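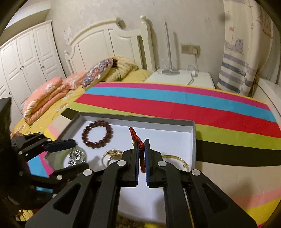 *Fig. 1. Hand-held gripper, pads on either side of the red braided cord. Jewelry tray set, bed surface.*

Dec 17, 2021

Kayode Ogunleye wrote:

> The Nela numbers look fine for the rigid pieces. I don't follow how you score the soft ones. If the cord folds under the pads and comes up anyway, is that a grasp? Also, is the striped bedspread going to stay in the January split? Feature tracking on it worries me.

Kayode,

Scoring first. A grasp counts if the piece clears the tray wall and stays up for 16 frames. How it folds is ignored. We tried a separate label for folded cords and two annotators disagreed too often for it to be useful.

Results on the jewelry subset, 230 held-out demos, policy trained on hand-held data only:

- bangle: best of the set, misses are mostly early closing
- bead bracelet: close behind
- braided cord: 10 points under the bangle
- flat chain: worst - the policy closes above it and lifts nothing

Adding over 400 demos from the Besent set helped the cord and did nothing for the chain. My guess is that the chain lies too low for the approach height the policy has learned. Nepia has the same problem with thin items on a flat floor.

On the bedspread: it stays in. The wide bands curve a lot under the fisheye lens, but pose drift was no worse than on the plain surfaces. Per-surface drift is in the Feverier branch, file `drift_by_surface.csv`.

Still open: whether to report the cord and chain together as "flexible". I would keep them apart. Objections to the list, please.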